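Quick one tonight, dinner's on the stove.

So the bridge toll passed. 76 cents to 100 cents overnight, basically, if you drive into Arnum from the east side. Council says its for repaving the Kirkex road. Fine. That road is awful – I've lost a hubcap on it. But the vote took under an hour, and the discount for people who cross every day got dropped at the last minute. No explanation that I heard.

58 people signed up to speak. They cut it off way before the end. I was in line, had my notes and evrything.

Anyway. Wrote my letter to the council after work, will mail it in the morning.
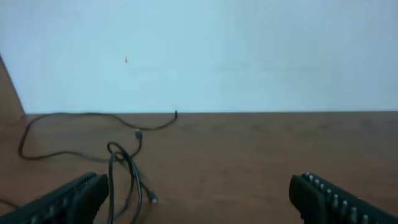

Thiện Kiều commented that the discount isn't dead, it comes back in February with the bus budget, and people should save their toll receipts till then. Good to know. Saving mine.

More when I hear back.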